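The Drarer travel vaccine cool bag

Roman Mazurek
Tuesday, May 7, 2024

I've been selling bits and pieces for travel clinics for a good while now, and the Drarer is the one I get the most emails about, so I've finally sat down and written a proper page for it. If you've been using the old Piątek bag (we stopped stocking it in February) then most of this will feel familiar, but please do read the part about the cool packs because they've changed!

So, the basics. The Drarer is a soft-sided carrier for taking vaccines from a fridge to wherever you're giving them. Schools, care homes, village halls, somebody's kitchen. It holds 40 boxed single-dose syringes if you pack it tidily, or a few less if you like a bit of room to get your fingers in. I like a bit of room. It weighs 900 grams empty and the strap is wide enough that it doesn't dig into your shoulder on a long walk from the car park.

The inside is one big compartment with a removable divider. Some of you asked for pockets and I did pass that on, but the makers at Soltberg were dead against it, and having tried a sample with pockets I'm on their side. Things get lost in them and the syringe boxes bend at the corners.

Keeping it between two and eight degrees

You'll know this already if you do it for a living, but the bag doesn't chill anything. It keeps things at the temperature they went in at, for a while. My own rule is to have the vaccines back in a fridge within 5 hours, and on a really hot day I'd want to be well inside that. Your own clinic will have its own rules, and those win over anything I say here.

The cool packs are the new flat sort. Keep them in the fridge, never the freezer, and put them in the bag a bit before you load up. A frozen pack right up against a vaccine can freeze it, and a vaccine that's been frozen usually has to go in the bin. I had a lovely long phone call with a practice nurse in Rodosow who'd been wrapping frozen packs in tea towels for years (please don't). With the flat ones you can just slot them down the sides and leave it at that.

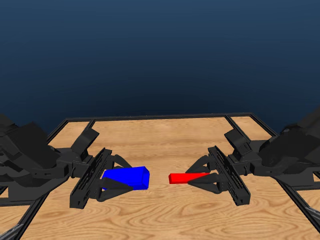 The thermometer

Every bag comes with a little digital one on a lead. The probe goes in the middle, in among the boxes, and the screen clips to the outside so you can read it without opening the lid. It shows the temperature now, plus the highest and lowest since you last pressed reset. Press reset before you set off! I forget half the time when I'm testing, and then I'm staring at a number from last week.

It isn't a data logger, so it won't give you a printout. If your clinic needs one, there's space for a small logger next to the probe and most makes will fit.

Cleaning

The lining is welded, with no stitching for spills to soak into. Warm water and a drop of washing-up liquid does for everyday, and it's fine with the usual alcohol wipes as well. Leave the lid open overnight to dry. Don't put it in a washing machine, the lining comes away from the foam and I can't swap it for you if that happens.

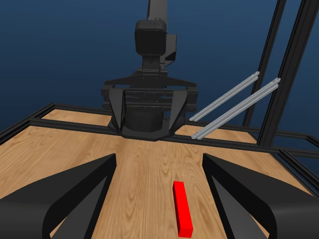 Ordering and spares

We keep the Drarer in blue and in grey, and I send them out myself, generally the day after you order. Cool packs, dividers and thermometers are all sold separately too. If you're kitting out a whole team, drop me a line before you order, as I can do a better price on larger lots. The biggest so far was 200 bags and it took over my hallway for a week.

Returns are simple enough. Unused and with the label still on, send it back and I'll refund you. If a zip goes or a strap pulls out in normal use, email me a photo and I'll get a replacement in the post.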